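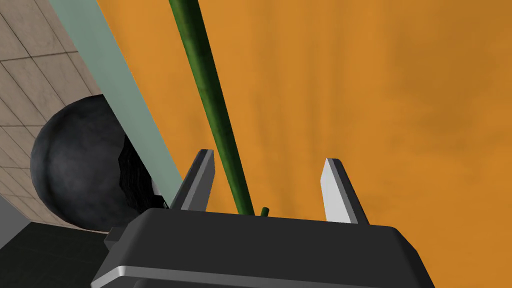 How to collect grasping examples in simulation from the wrist view

Written by Nesma El Fassi, updated May 18, 2023

In this tutorial I explain how we record demonstrations for a grasping policy in our simulator, Sudis. I assume that you have Sudis installed and that you can already move the arm with a hand controller. If you cannot do this yet, please read first the setup page by Mounir Ezzat.

Step 1. Prepare the scene file
Open the scene template and set the random seed. Turn on random textures for walls, floor and large objects. The policy will see strange combinations, for example a stone texture on a ball or strong orange on a big flat surface, and it should learn to ignore them. Keep the color of the target fixed during the first set. Our targets are thin green rods.

Step 2. Check the wrist camera
Before you record, look at the wrist view with the gripper open. Both fingertips must be visible. If one tip is missing, change the camera pitch by 4 degrees and look again. Do not change the camera after the first episode, or you must start a new set.

Step 3. Record an episode
Press Record and wait until the counter is running. Approach slowly, with the rod between the fingers. Close the gripper, lift, and hold still for a moment. Then press Stop. An episode may have at most 872 steps; longer ones are refused by the converter.

Step 4. Label the result
Choose success, failure or discard. Failure is a useful label, so please do not delete a missed grasp. Use discard only when the simulator made an error, such as a rod passing through a finger.

Step 5. Change the seed and repeat
We use a new seed after every 38 episodes. The complete set has 3,000 episodes, and two operators share the work, so write your initials in the operator field.

Step 6. Export
Run the export from the Sets menu and select "images and actions". Replay a few episodes from the exported files. When the gripper moves one step later than the image shows, the time offset is wrong and you should export again with offset zero.

Known problem: on older graphics cards the first image of an episode can be black. Remove this image together with its action.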